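Cloltton Sorting Set – gallery
Posted 6 Nov 2021 by Obed Ackah

This page collects the pictures for the Cloltton sorting set, a small group of tabletop objects kept for pick-and-place and sorting work at Flurdale. The set is catalogued under item number 1704. Dimensions and masses are in the parts sheet held by Recep Bilgin and are not repeated here.

The selection criteria were set in August. Each object had to fit within a 30 litre storage tub with the rest of the set, weigh less than 400 grams, and survive a fall from bench height onto vinyl flooring. Colour was treated as a property to be recorded, using the name a person would give it at arm's length. "Teal-blue" and "blue" are separate entries in the sheet – they were merged in the first revision and this caused labelling errors.

The table is round and white. Surface finish was checked for glare under the overhead lights before the set was laid out.

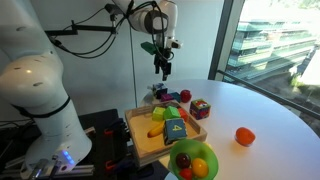
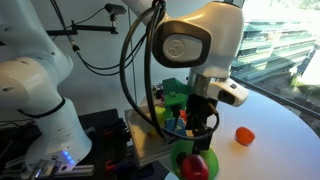 Fruit shapes and blocks on the white table.

Fruit shapes are the class we revise most often. They have no flat face to rest on, so their position has to be recorded again each time the table is bumped or wiped down. A rounded item placed well away from its neighbours, as the orange one is in both views, is the easiest case to annotate, and new staff start with that arrangement. The red apple beside the multicoloured picture cube in the first view is a harder one, with a curved outline next to a heavily printed one. Stems and leaves are excluded from the outline if they project less than 5 mm. Anything longer is traced.

Blocks are entered by shape first and colour second. Printed numerals, such as the 14 on the green block in the clear tray, go in the markings field exactly as they read, with no leading zeros. Pale symbols on a coloured face go in the same field. Picture cubes are logged once per cube, with the panel colours listed in alphabetical order.

Containers have their own sheet. The clear tray is listed as a container even when full, and its walls are traced along the outer top edge. Bowls are traced at the rim. The bright green bowl in the second view shares a colour name with one of the blocks, so the container prefix must be entered or the two will sort together.

Cleaning: damp microfibre cloth, neutral detergent, air dry. No solvent on printed faces. The Dramani labels lift if soaked.

Replacement blocks are ordered through Drarnimine. Quote 1704 and the line number from the parts sheet. Line 89 is discontinued – use the substitute noted beside it.

Corrections to Obed Ackah.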